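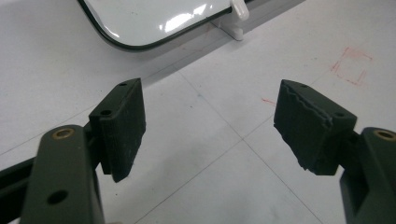 by Idura

I'll say it: the floor is where flat things belong while you're sorting a room, and I'm tired of being told off for it! Everyone wants it all up on a bench (as if I had a bench to spare in December). Give me big pale grey tiles any day. A white panel laid flat on them has no height to fall from, and a slightly glossy tile takes two minutes to mop afterwards. The grout lines are thin too, so there's hardly anywhere for crumbs to hide. My old place in Te Moana had carpet in a lovely colour, and I lost 3 screws to it in one arvo. Tiles for me, thanks, cold feet and all.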